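Notebook - student kitchen project, Aug 4, 2019
Entry by Blair Yule

Task for the group remains the pot task: grasp the grey pot on the hob, lift, move to the sink, release. Debashish Paul has the control code, Efa Pumphrey the calibration, Jericho Dela Peña the data handling. I am keeping the log.

Reset positions were agreed before the first run. Pot on the burner nearest the sink at the back. Slotted spatula stays on its hook under the shelf for this set. Canisters stay on the shelf, blue lid to the right. Microwave door shut.
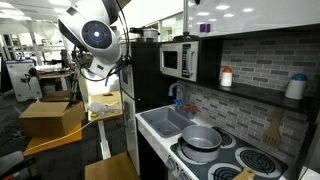 Efa re-ran the hand-eye calibration with the board and got a residual of 2 mm, against a limit in the project sheet of 3. Accepted. The old transform file has been renamed and kept, in case Dougal McIver wants to compare it with the one from the Huvport rig.

Debashish has lowered the approach speed over the hob. The planner was choosing an elbow-out solution on the way to the sink and passing too near the overhead cabinet. He added a collision box for the cabinet and a second, thinner one for the shelf. The shelf box is set by tape measure and should be checked against the point cloud.
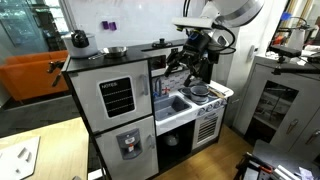 Gripper force limit left at 80 N. The pot wall is thin plastic and flexes under a side grasp, so Jericho wants the rim grasp tried as the default. I would leave the side grasp in as a fallback - the rim is narrow, and a depth error of a few millimetres is enough to miss it.

Logging: the episode counter stands at 278. Jericho found 2 episodes with no joint states after the recorder was restarted. Both are marked bad in the index and have not been deleted.
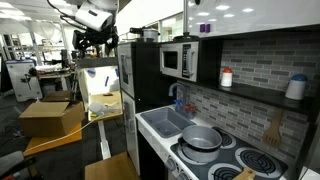 To do

Check shelf collision box against point cloud (Debashish).
Rim grasp as default, side grasp as fallback (Jericho, me).
Recorder to refuse to start if the joint state topic is silent (Jericho).
Ask Dougal for the Huvport transform.
Strain relief on the gripper cable, second clip.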